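4.2. Refrain and the reading voice

The second group of poems in our corpus uses a refrain, by which we mean a full line that returns at least twice without change. Of the 959 poems collected from the Bridance reading circle, 177 belong to this group. The others repeat single words or half lines, and we treat them in the next section.

Van Wyk (in her notes to the Marklow anthology) holds that a refrain slows the reader, and that the slowing is felt as calm. Our material supports this only in part. In the river and harbor poems the returning line is usually short, and the readers lowered their voice when it came back. In the poems of mourning the readers did the opposite. They hurried through the refrain, as if the line was already known and could be left behind. Dunleavy describes a similar haste in the Halvorsen ballads, but she connects it with the meter, and we do not find the meter sufficient as a cause.

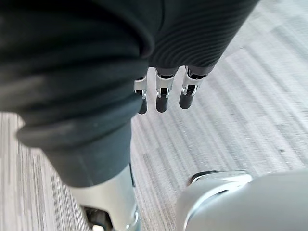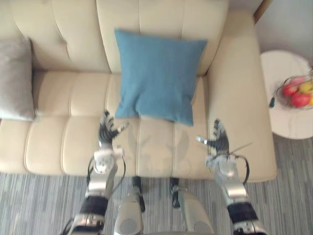
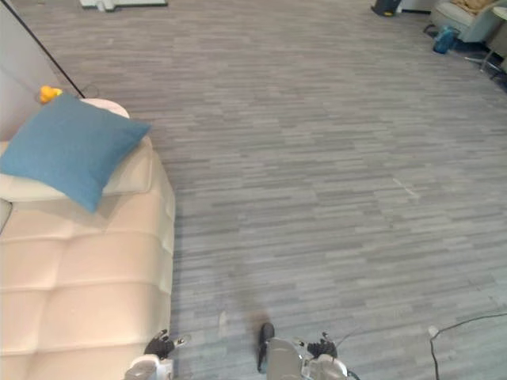 Figure 3. Robot hand over striped carpet (first); cream-colored sofa with teal-blue pillow (second); two grippers over gray carpet (third).

A difficulty must be mentioned. The poem "Bradarov, Evening" has a refrain that changes one word in its last return, from "the water keeps" to "the water kept." By our definition it should be excluded. We have kept it, and for this we give the following argument. Every reader we asked to recite it from memory used the present tense in all places, so that in memory the refrain is without change even where the page shows otherwise. We therefore count it with the poems of full return and mark it with a star in the table.

The length of the poem also has influence. In poems of more than 300 words the refrain is often placed before a change of subject, and it works like a door between two rooms. In shorter poems it closes the stanza and gives no announcement of what follows. The poems written in May, when the circle worked on the theme of departure, are nearly all of the shorter kind. Whether this comes from the theme or from the habit of the group, we cannot decide from the texts alone.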